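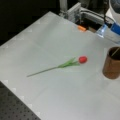 Flenora opens spring tulip workshop

09/06/2023 - Flower arranging is back at Flenora, and this time it's all about tulips! The studio has added 30 places to its beginner class after the March session filled up in 3 days.

Students work with artificial stems, so they can bend, trim and start over as often as they like. "A single red tulip can carry a whole table," says instructor Modupe Onyeka. "I love watching people find that out."

Everyone takes home a finished arrangement - and the stems are theirs to keep. Sign-up is open now at the front desk.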